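The Plain Red Cup

Every kitchen has one cup that gets used more than the rest. It is rarely the best one. The good glasses stay on the high shelf, the wedding mugs sit behind them, and the same plain cup goes from the drying rack to the counter and back again, day after day.

For a lot of households that cup is a simple one with no handle and no pattern. It is wider at the mouth than at the foot, it holds enough water for one person, and it goes with nothing in particular. People buy them in sets and end up with one or two. The others go to the office, the car, the bathroom, or a neighbor's yard.

Zetetti, a housewares shop in Cerkgate, has sold cups of this kind for nine years. It keeps them on a low table near the door, sorted by color. White sells best to people furnishing a first apartment. Blue sells in spring. Red sells all year, with a jump in December, and it is the color customers most often come back for when they want one more.

There are practical reasons for that. A red cup is easy to find. On a dark counter, or outside on a patio table after sunset, it stands out when a clear glass would disappear. Parents like it for the same reason. A child who is told to get the red cup gets the red cup.

The finish matters more than most buyers expect. A glossy cup looks bright on the shelf, but it shows every fingerprint and water spot. A matte one hides them and is easier on the eyes under a strong kitchen light. The drawback is that matte surfaces can hold a stain if coffee or tomato soup sits in them overnight. Baking soda and a soft cloth will usually take it off. Scouring pads leave shiny patches that stay.

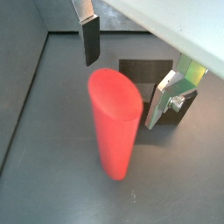

Matte red against slate gray, with the color carried down the inside wall.

Shape is the other thing to look at. A cup with straight sides holds more for its height, but it can be awkward in a small hand. A slight taper gives the fingers something to settle against, and it usually means the cups will stack. Stack two in the store and pull them apart before you pay. If they stick there, they will stick worse at home, when they have just been washed and are still damp inside.

Look at the foot as well. A rounded edge at the base is more comfortable to hold and easier to wipe down. A sharp one tends to chip first, at least in ceramic. What you want in either case is a base that doesn't rock. Set the cup on a flat counter and push lightly on the rim with one finger. A good one slides a little before it tips.

Color inside the cup is a matter of taste. Tokgöz, a small maker that supplies the shop, finishes its cups the same shade inside and out. Hemano leaves the inside white, so tea looks like tea. Tea drinkers tend to prefer the white. For water or milk it makes no difference, and a cup in one color all the way through hides a small chip at the rim better than a two-tone one does.

As for how many to own, four is enough for most homes. That covers breakfast and a guest or two, and it keeps the sink from filling up. The shop has customers who own 50 cups and still wash the same one each morning. Anyone clearing out a cabinet might try putting everything but four in a box for a month and seeing what gets missed.

The favorite will probably not be in the box. It will be on the counter already, or upside down on the rack - with a scuff or two, and a bit of water caught in the ring underneath.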